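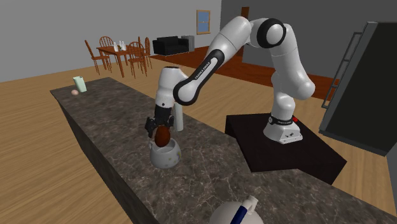 Can a school club learn anything useful about robotics without owning a robot? A fair bit, as long as somebody makes them write down what went wrong.

I wasn't convinced of that when I started helping with the club, and I'm only partly convinced now. The competition is called the Nolline Challenge and it runs entirely in simulation. Every team gets the same arm, the same kitchen, the same list of household jobs, and then has until May to produce a controller that does them. There is no entry fee and nothing to solder. You can see why schools like it.

My first objection was the obvious one. A simulated kitchen doesn't have a sticky worktop or a draught from the door. Things weigh what the file says they weigh. I grew up on clubs where the motor burned out the night before and you learned about motors that way, and I'm suspicious of anything that lets you press reset. Wing-yan Hsiao, who teaches computing and runs the club, has heard this from me so often that she now just nods and goes on typing.

The team is Aisyah Krishnan, Yen-ting Choi and Man-lok Ng, all in the sixth form. They called themselves Istberg after a long argument I was glad to miss. Their method is to steer the arm by hand through each job, save the attempt, and train a model on the lot. They have 300 saved attempts so far and want 400 before they train again. The rules allow 3,000, which tells you what sort of team the organisers had in mind.

What bothers me more than the physics is the scoring. A job counts as done if the right object ends up inside the right region. How it got there doesn't matter. You can drag it, drop it from a height or knock three other things flying, and the scoreboard gives you the same tick as a team that did it gently. Man-lok spotted this in the first week and naturally wanted to make use of it. Aisyah said they would be embarrassed when the judges watched the replays. I said I doubted the judges would watch the replays, and I wasn't much help to either side.

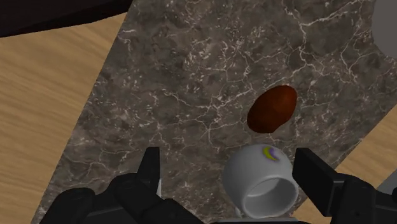

In the end they agreed to keep a second score of their own, which only counts an attempt if all three of them would be happy to have it done in their own kitchen. It is a vague rule and they quarrel over it constantly. Their official success rate looks very nice. The private one is a good deal lower, and I trust it more, though I notice it goes up when they're hungry and want to go home.

I'll admit the quarrels have been worth having. Yen-ting had been convinced the model was bad at grasping. When they went back through the failures and sorted them properly, most had gone wrong earlier, on the approach, with the hand arriving at a poor angle. No new code came out of that afternoon, but they changed how they record attempts, and I'd call that progress – even by my grumpy standards.

I still have doubts. I don't think the controller would survive ten minutes on a real arm, and the Nolline website is rather breezy about "skills that transfer directly". Which skills? Reading a log file, certainly. Patience, perhaps. I've asked Wing-yan whether we could get them a day in a lab with the real thing, and she has written to two places. One has replied, to say it would pass the message on.

Next job on the list for Istberg is the drawer, which everyone is dreading.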